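机器人的手指为什么是软的？
来自共享工坊的儿童科技小课堂

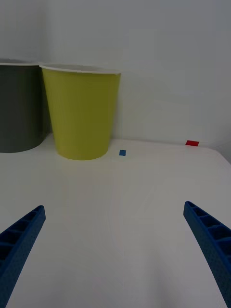

机械手张开的两根蓝色手指，靠墙的桌边立着两个杯子。

你拿起一个杯子的时候，大概不会去想自己用了多大力气。手伸过去，手指合上，杯子就起来了，整个过程不到两秒。可是对机器人来说，拿杯子是一件要学很久的事。

这篇文章讲的是一只机械手。它是在“利尔特布里奇”（Liltbridge）共享工坊里做出来的。共享工坊是大家一起用工具的地方，有打印机、锯子、电烙铁，也有很多装螺丝的小盒子。附近的人交一点钱，就可以来做自己的东西。做这只机械手的人叫格迪米纳斯·斯坦克维丘斯（Gediminas Stankevičius）。他平时修自行车，星期六到工坊来。他给这个项目起名叫“弗洛森特”（Flosent），这个词没有什么意思，他觉得念起来顺口。

一、什么叫“夹爪”

机器人身上用来抓东西的部分，叫做夹爪。人有五根手指，夹爪常常只有两根。两根手指一左一右，张开的时候像字母V倒过来，合拢的时候就能把中间的东西夹住。厨房里的食物夹子也是这个道理。

为什么不做五根呢？因为每多一根手指，就要多一些会动的零件，也要多写一些程序。零件多了，容易坏的地方也多。先用两根手指把杯子拿好，已经够忙一阵子了。

二、手指上的小格子

仔细看手指朝里的那一面，可以看到一格一格的长方形凹槽，中间隔着薄薄的筋，有点像梯子。

这些格子是特意设计的。如果手指是一整块实心的硬塑料，它碰到圆圆的杯子时，只会贴住很小的一点。接触的地方小，杯子就容易转动，也容易滑掉。要想不滑，就得用很大的力气去夹，这样又可能把纸杯夹扁。

格迪米纳斯用的是一种有弹性的打印材料。材料有弹性，里面又是空的格子，手指碰到东西时就会弯一点。杯子是圆的，手指就顺着圆面弯过去，贴住的地方变多了。用不大的力气，也能拿稳。

你可以自己试一试。先用两支铅笔夹起一个空纸杯，再用两块洗碗海绵夹起同一个纸杯。比较一下，哪一次更容易？

三、手指是怎么打印出来的

3D打印机的工作方法和挤牙膏有些像。它把一根细细的塑料丝加热，塑料变软以后从一个小喷嘴里挤出来，在平台上画出一层薄薄的形状。画完一层，喷嘴升高一点点，再画下一层。一层一层叠上去，就成了立体的东西。

有弹性的材料要打印得慢一些，太快了，软丝会在机器里弯折、卡住。第一根手指的格子做得太大，筋又太薄，一弯就回不来了。第二根太硬，跟实心的差不多。格迪米纳斯每次只改一个地方，比如只改筋的厚度，其他都不动。这样他才知道，变好或者变坏是哪个改动造成的。一共改了11次。

一次只改一个地方，这个方法在做科学实验的时候也很有用。

四、谁来让手指动起来

手指自己不会动。让它动的是电机，电机通电以后会转。可是手指需要的是开和合，不是转圈，所以电机和手指之间还要装上齿轮和连杆，把转动变成一开一合。

电机听谁的话呢？听一块小电路板的。电路板里存着程序，程序就是一条一条写好的命令。拿杯子的程序可以写成这样：

先把手指张开。
把手移到杯子旁边，让杯子在两根手指中间。
慢慢合上手指。
感觉到阻力以后，停下来。
把手抬高。

第四行最难写。人的皮肤能感觉到碰没碰着东西，机械手没有皮肤。格迪米纳斯的办法是测量电机用了多少电。手指在空气里合拢时，电机很轻松，用电少。手指碰到杯子以后，电机推不动了，用电就会变多。电路板看到数字变大，就知道该停了。

五、机器人怎么看见杯子

在手指后面靠近手腕的地方，装着一个小摄像头。手往哪里去，摄像头就往哪里看，两根手指也总在画面里。

摄像头拍到的画面，在电脑看来是一大堆数字，每个小点都有代表颜色的数字。电脑要从这些数字里找出杯子。黄绿色的纸杯放在白色的桌子上，颜色差别大，比较好找。如果是白色杯子放在白色桌子上，就难得多了。你也可以想一想，透明的玻璃杯会怎么样？

还有一个麻烦：前面的东西会挡住后面的东西。黄绿色的杯子挡住了深灰色杯子的一部分。我们看了，知道那是两个杯子，一个在前，一个在后。电脑可能会以为那是一个形状奇怪的大东西。要让它分清楚，就要给它看很多张杯子的照片，有单独的，有挨在一起的，有从左边看的，也有从右边看的。格迪米纳斯准备了178张照片，每一张都要由人告诉电脑，杯子在哪里，从哪儿到哪儿。他说这是整个项目里最无聊的工作，他一边听广播一边做完的。

六、远和近

一个摄像头还有一个弱点，它不太会判断远近。

请你闭上一只眼睛，把两只手的食指在面前伸直，然后让两个指尖碰在一起。很多人第一次会碰歪。两只眼睛从稍微不同的位置看东西，大脑把两边看到的合起来，就能估计距离。只用一只眼睛，估计起来就难一些。

机械手可以用一个办法来帮忙：先看一眼，再移动一点点，然后再看一眼。近的东西在画面里会移动得多，远的东西移动得少。坐车时看窗外也是这样，路边的树一下子就过去了，远处的山好像没怎么动。

七、词语小本

夹爪：机器人用来抓东西的部分。
3D打印：把材料一层一层叠起来，做成立体物品的方法。
弹性：受力时会变形，不受力以后又能恢复原来样子的性质。
电机：通电以后会转动的机器零件。
程序：写给机器的一组命令，要按顺序执行。
遮挡：前面的物体挡住了后面的物体。

八、动手做：纸板夹爪

需要的材料：硬纸板条4根，每根长16厘米；双脚钉5个；厚海绵一小块；胶水。打孔的时候请大人帮忙。

1. 把两根纸板条在正中间交叉，打孔，用双脚钉固定，做成一个X。
2. 用另外两根再做一个X。
3. 把两个X的一边接起来：第一个X的两个右端，分别和第二个X的两个左端打孔固定。
4. 剪两小块海绵，粘在最前面两个端头的内侧。等胶水干透。
5. 捏住后面的两个端头，一开一合，看看前面会怎样动。

用它夹一个空纸杯，再夹一个乒乓球。哪个容易掉？把海绵换成橡皮，再夹一次，把结果记在本子上。记得一次只换一样东西。

下一期小课堂介绍齿轮，请准备好一个旧的机械闹钟，拆之前先问问家里人能不能拆。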